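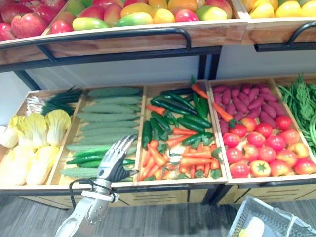
Jul 18, 2026. Gavura hand on loan from Dikeseck, second session on the produce stand. HN driving, NK logging.

Unit under review is serial 3091, firmware as shipped. Supplier wants the evaluation form back before they quote for the full kit (hand, wrist adaptor, controller, one year of support). The quote we had in March was for the hand alone and is no use for comparison.

**Set-up**

- Stock left mixed in the trays, as agreed with Kazemi. Their stores look like this by mid-afternoon and a tidy tray would flatter the kit.
- Cucumber tray as first target. Long bumpy ones stacked lengthways, a few smooth dark ones low down at the front.
- Approach from above the front edge, fingers spread, thumb out to the right. Pre-shape "wide" from the supplier's library, no edits.
- Force limit at level 3 to start.

**Notes**

Wide pre-shape is too wide for a packed tray. The fingers come down on the neighbours before the target is between them. Narrowed it by hand in the controller and saved as wide_b. Better, though the thumb still lands late. The manual says thumb timing is adjustable; the menu item is greyed out on our licence. Ask Dikeseck whether that is a paid option, and get the answer in writing.

Level 3 marks the skin on the bumpy cucumbers. Level 2 doesn't, but the grip slips when the item is pulled from under another one. Stayed on 2 and told HN to take from the top of the stack only. Kazemi will have to accept that as a picking rule or pay for the tactile pads.

Carrots: fine by the body, poor by the tops. The planner treats the greens as part of the object and aims too far back. The carrot lying over the divider was refused outright as "no clear side". Fair enough.

Chilli peppers: not attempted. Below the minimum size on the data sheet.

Tomatoes: tried with the hand at level 1. Holds, but release is slow and the fruit rolls on the way out. Want to repeat with the soft tips if they are included.

Napa cabbage: wide pre-shape is the right one here. Only problem is the frilly ends folding under the fingers. Cosmetic, but Kazemi will mention it.

Cable: the loop at the wrist is our routing, copied from the quick-start sheet. It takes up slack on rotation but I don't like it near the upper bin handles. One snag today, no damage, run stopped by hand. The Amgate arm we trialled earlier had the cable inside the forearm. Put this on the form under "installation", and ask if there is a clip or sleeve.

Controller restarted itself once during the carrot runs. Log saved. Recovery took 9 minutes, most of it re-homing the fingers one at a time. No fault code.

**View so far**

Mechanically sound, nothing loose on the forearm at the end of the session. Software is a step behind the hand. I wouldn't sign for the full kit until thumb timing is unlocked and the restart is explained. HN more positive than I am, mainly on the cabbages.

**To do**

- NK: send log and licence question to Dikeseck
- HN: rerun cucumbers with wide_b, level 2, top layer only
- HN: green beans, if the finer pre-shape loads
- Reroute cable before anything on the upper shelf
- Check loan end date, the paperwork gives two different ones

NK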